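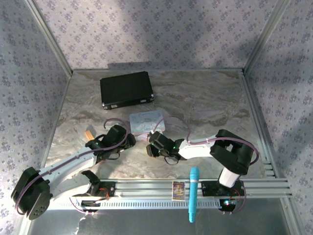
Morena Sorrentino wrote in to ask whether she really has to empty the case before she changes the code, and yes, Morena, please do! If you slip up on step 4 the lid can lock on a number you never picked, and then whatever's inside stays inside until you've worked through the long reset in section 5.

Setting your own code

I've done this on my own Gelitz more times than I'd like to admit (I forget codes the way other people forget umbrellas), so I'll give it to you the way I do it at home.

1. Put the case on a flat table with the latches facing you. I do mine in the kitchen, after breakfast, when the light's good.

2. Open both latches and lift the lid all the way up. The factory code is 238, and it's the same on both dials.
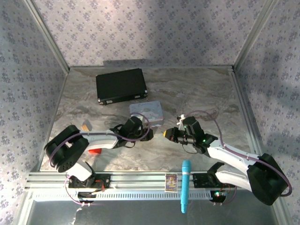 3. Find the little change lever on the inside, right behind the left dial. Push it toward the middle with a pen cap until it clicks. It's stiff the first time!

4. Turn the dial to your new number. Go slowly and let each wheel settle, or you'll land between two digits.

Caution: Don't close the lid while the lever is still over. I did that once and spent my whole lunch hour on it.

5. Push the lever back. Now do the other dial. You can use a different number on that side, but I never do.

6. With the lid still open, scramble the dials and try your new code 2 times on each latch. If a latch sticks, wiggle the button a bit and try again.

Note: The lever only moves when the dial shows the current code. If it won't budge, check the wheels before you push any harder. I've snapped one, and the spare took 18 days to get to me from Handham.

7. Write the code down somewhere that isn't the case. My mother keeps hers on a recipe card, filed under soup.

If you've been at it for 15 minutes and the lever still won't go, skip ahead to section 5 and have a small screwdriver handy.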